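FOR IMMEDIATE RELEASE

Drundlow Opens Its Upstairs Workroom on Paiva Street, and Brings the Tray Hour With It

I've written plenty of these announcements for other people's rooms, so it's a real treat to write one for ours. Drundlow's new shared workroom opens in December at 2313 Paiva Street, one flight up from the old shop, and we'd love for you to come see it, sit down, spread your stuff out and (this is the part I'm pushing) put it away again before you go home.

I'm Araceli Quintana, and I run the room. I also started the Tray Hour, so if you hate it, you can come straight to me.

It began downstairs, where we had fewer desks than people and a lot of mugs, chargers, tape and half-finished mending living on every flat surface. One evening I borrowed a metal tray from the kitchen and swept everything off my own desk into it. Then I went through the tray one thing at a time, deciding where each piece belonged. It took most of an hour and I found two library cards! The next week four people did it with me, and by spring we had a regular slot at the end of the afternoon.

The new room is set up with that habit in mind. The desks are white and plain, with an open shelf slot in the upper part, and the trays are silver with raised rims so pens don't roll off the side. You can set one down at whatever angle suits you. I like mine to the left.
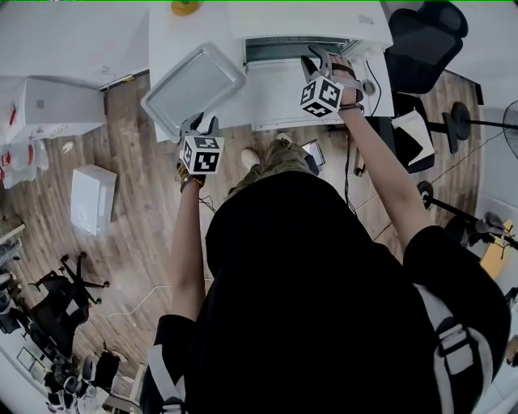

White desk, silver tray and a mesh-back chair in the Paiva Street workroom.

We kept the wooden floor. I'll admit there was a long argument about carpet tile, mostly between me and myself, but chairs move nicely on wood and you can sweep it in a couple of minutes. The chair by the desk is black mesh, the same kind we used downstairs, and I fought for that one because my back had finally made friends with it. Cables are still a work in progress. We have them on the floor in places, and the plan for winter is to get as many as we can tucked up under the desks. If you've got a trick for this, bring it along, I'm all ears.

The ceiling got talked about almost as much as the floor. Ezequiel Soler, our designer, wanted to box in the white pipes and conduits, and I wanted to leave them right where they were. They run across overhead in a bundle and I've grown very fond of them. I also like knowing where everything goes when something needs fixing. So they stayed, and the money we would have spent on boxing went to more trays and a better broom.
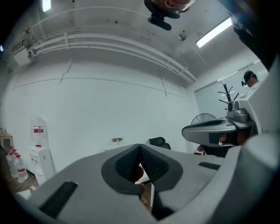

What a Tray Hour Is Like

You come in, pick a desk and empty it onto a tray. Bags too, if you're brave. Then you go through it at your own speed while the rest of us do the same with ours. People chat, people trade spare chargers, and there's usually a bowl of something salty. The only rule I care about is that the tray has to be bare when you leave, even if the last few things go home in your pocket.

A single session is free for members. For everyone else it's $60 for the season, or $70 if you'd like a tray of your own to take home. We have a guide to go with it, called Plavorus after the shop that used to be at this address, which walks you through drawers, shelves and that one kitchen shelf everybody has. It's short, and Covadonga Urquijo drew the pictures.

Lighting and Air

I get asked about this more than anything, so a few words. The ceiling is white and there are long tube lights on it, and between them the desks stay bright into the evening, when most of us are finally getting around to our piles. The air conditioner sits up where the wall meets the ceiling, well out of the way. If you run cold, bring a sweater and take a desk on the far side from it. I have tried every seat and that is my best advice!

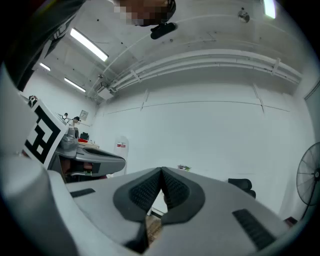
Amparo Rivas wrote to us after trying an early session and said she had come in for the quiet and stayed for the sorting, though she would still like hooks for coats and a second bin for paper. She also told me, pretty firmly, that an hour is too short for anyone with a desk like hers.

She's right about the hooks, and they're on order. The paper bin is already in. As for the hour, we're trying a longer version on the first evening of each month, with a break in the middle for soup.

Doors open at 4 p.m. and the Tray Hour starts at 5. Stop by the desk nearest the stairs and ask for me or Fulgencio Alcaraz, and one of us will show you around and find you a seat.

Press contact: Araceli Quintana, Drundlow, 2313 Paiva Street

Related items
Drundlow says goodbye to the downstairs room
Plavorus guide: the kitchen shelf chapter
Call for cable-tidying ideas
Winter hours at Paiva Street
Idadix lends a hand with moving day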